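2019년 8월 20일 작업 노트

오늘은 하루 종일 노란색이랑 씨름했다. 노란 패널, 노란 기둥, 집에 가서 눈 감아도 노랄 것 같다. 지난번 노트가 중간에 끊겨 있어서 우선 그 뒤부터 적는다.

7월에 Bestier 쪽 진열대를 한 번 다 풀었다가 다시 맞추기로 했었는데, 그때 나사를 한 통에 다 부어 놓은 게 바로 나다. 아침에 그거 고르느라 시간을 꽤 썼다. 긴 거랑 짧은 거 섞이면 짧은 걸 긴 자리에 넣고 나서 꼭 후회한다. 이번에는 지퍼백에 나눠 담고 마스킹테이프에 글씨 써서 붙였다. 통은 맨 아래 서랍 왼쪽. 다들 쓰고 나면 제발 그 봉지에 도로 넣어 주세요!

광택 패널 닦는 얘기. 처음에는 늘 쓰던 유리 세정제로 했는데 마르고 나니까 줄이 죽죽 남았다. 천을 바꿔도 마찬가지. 그래서 그냥 미지근한 물에 중성세제 한 방울만 풀어서 닦고, 마른 극세사로 한 방향으로만 훑었더니 훨씬 낫다(동그랗게 문지르면 안 된다. 빛 받으면 소용돌이가 다 보인다). 분무기는 Derora에서 온 작은 것, 물 300ml 넣으면 딱 한 번 작업할 만큼이다. 패널에 직접 뿌리지 말고 천에 뿌릴 것. 모서리 틈으로 물 들어가면 귀찮아진다.

그리고 왁스는 당분간 쓰지 말자. 454g짜리 큰 통이 아직 많이 남아서 아깝긴 한데, 손자국이 더 잘 남는 느낌이다. 내 느낌이라 확실하진 않다. 구석에 20cm짜리 자투리 조각 두 개를 놔뒀고 하나는 왁스, 하나는 맨 상태다. 지나가면서 한 번씩 만져 보고 의견 좀 적어 줘요. 종이는 옆에 끼워 놨음.

레일 쪽은 생각보다 할 말이 많다. 구멍이 여러 모양이면 어디든 걸 수 있어서 편할 것 같지만, 막상 맞출 때는 둥근 구멍에 걸어야 하는지 길쭉한 데에 걸어야 하는지 매번 헷갈린다. 나는 일단 길쭉한 구멍에 먼저 헐겁게 걸고, 좌우로 밀어서 자리 잡은 다음에 둥근 구멍에서 조이는 순서로 했다. 반대로 하면 꼭 한쪽이 안 맞는다. Ghanem 설명서에는 순서가 아예 안 나와 있고 그림만 있는데, 그 그림도 뒤집어 봐야 이해가 된다. 내가 연필로 화살표 그려 놨으니까 지우지 말기.

기둥은 세로로 골이 있어서 먼지가 정말 잘 낀다. 걸레로는 안 되고 칫솔이 최고다. 칫솔로 위에서 아래로 쭉 털고 진공청소기로 받는다. 검은 레일도 마찬가지로 구멍마다 먼지가 앉는데, 여기는 젖은 걸로 닦으면 뭉쳐서 더 지저분해지니까 무조건 마른 붓 먼저. 납작붓 말고 둥근 붓이 구멍에 잘 들어간다.

높이도 잴 겸 줄자를 댔는데 내 줄자 앞 갈고리가 휘어 있었다. 언제부터 그랬는지 모르겠다. 그래서 7월에 적어 둔 치수는 믿지 마세요. 200mm라고 써 놓은 간격도 다시 재야 한다. 쇠자로 재는 게 맞고, 쇠자는 벽에 걸어 뒀다.

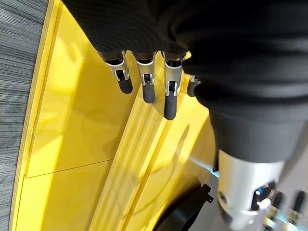 노란 광택면 쪽, 그리고 검은 타공 레일 쪽.

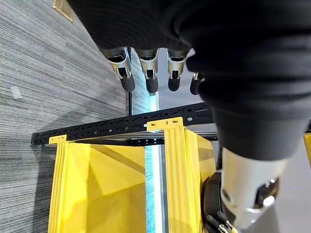 다음에 할 일은 간격 다시 재는 게 첫째다. 쇠자로 두 번씩 재고, 두 값이 다르면 둘 다 적어 두기로 하자. 평균 내서 하나만 적으면 나중에 뭐가 틀렸는지 찾을 수가 없다(경험담이다...). 치수표는 새 종이에 쓰고 옛날 거에는 크게 가위표를 칠 생각이다. 버리진 말고.

Bredport에 주문한 나사는 아직 소식이 없다. 색이 검정인지 아연인지 주문서에 제대로 썼는지도 기억이 가물가물해서 내일 메일함부터 뒤져 봐야겠다. 혹시 상자가 먼저 도착하면 뜯지 말고 작업대 밑에 그냥 밀어 놔 주면 고맙겠다. 수량 확인은 내가 할게요.

아, 그리고 극세사 천은 섬유유연제 넣고 빨면 안 된다. 지난번에 누가 그렇게 빨아 줬는데(고맙긴 했다) 그 뒤로 물을 먹지를 않는다. 그 천들은 기름 닦는 용도로 돌렸고 귀퉁이에 매직으로 점을 찍어 놨다. 점 있는 천으로 광택면 닦지 않기. 새 천은 위 칸에 있고, 몇 장 안 남아서 다음 장 볼 때 같이 사 와야 한다. 칫솔도 하나 더.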